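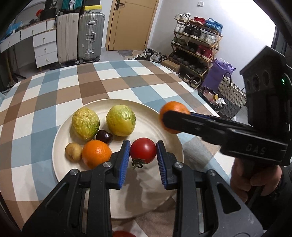 Tomato, two passion fruits and a chestnut.

Search the diary Enter keyword Go

31 August 2019

Last day of the summer season in Jiltomora, so most of today went on the game and on sorting out what I had left before the reset.

Logged in before breakfast. The queue for the Cisternas server was short and I was in by the time the kettle had boiled. My stall had sold the grey cloak and both lanterns overnight. The bow is still there. I have dropped the price on it twice this month and I won't do it again, it took me a week to get the wood for it.

The season tokens stop working at midnight. I had 82 left and the trader in the lower town wanted 42 for the horse armour, so I bought that and then spent a good while looking at what to do with the rest. Bought dye with some of them. Green, mostly. The remainder will turn into coin at a very poor rate and I can live with that.

Then the business with Fultance. I put money into my wallet there on the 27th to buy the expansion while it was cheap, and the payment has been sitting as "pending" ever since. The bank says it has gone. Fultance says it has not arrived. I sent them another message with the receipt number in it and got the same automatic reply as before, telling me to allow time for processing. The sale ends tonight as well. Catalina Lagos had the same thing in the spring and hers came through on its own, but she wasn't waiting on a sale.

I looked at Utitell as a second choice. They have the expansion for a bit more, but the key comes to you directly and there is no wallet to fill first. Their page is easier to read too. Didn't buy it. If the Fultance money turns up I would only have it stuck in there with nothing to spend it on.

Guild meeting after lunch. Ulises Arancibia ran it. The main item was the shared chest, which has 4000 coins in it, more than we have ever had at the end of a season. Ulises wants to put the lot into the bigger hall. Ximeng Yin would sooner keep half back for repairs, and I agree with her. Last autumn we moved into the new hall with an empty chest and spent the first fortnight fighting in broken boots. No vote yet. I wrote up the notes and put them on the guild board with the question at the top.

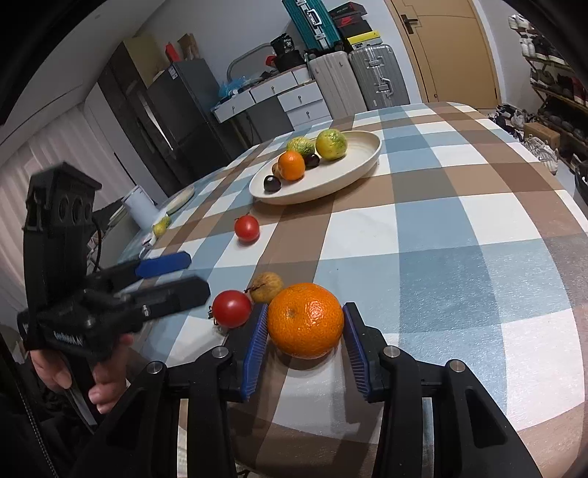
Mairéad Hayes replied to the notes within the hour that the bigger hall costs more each week as well as more to buy, and that she couldn't find the weekly figure anywhere in what Ulises had posted. She asked for the vote to wait until someone had looked it up. I should have thought of that myself. I walked my character up to the hall office and read the sign - the upkeep is double what we pay now. Added it to the notes.

Tadeo Palma came on in the evening and we did the old mine run, just the 2 of us, for the last of the season chests. Got to the flooded level and lost to the thing at the bottom, then beat it on the next go. He got a helmet. I got more dye, green again.

Nothing from Fultance by ten. I have saved screenshots of the payment page and the sale price and will write to them again tomorrow. Logged out with the horse parked by the stall. Bow still unsold.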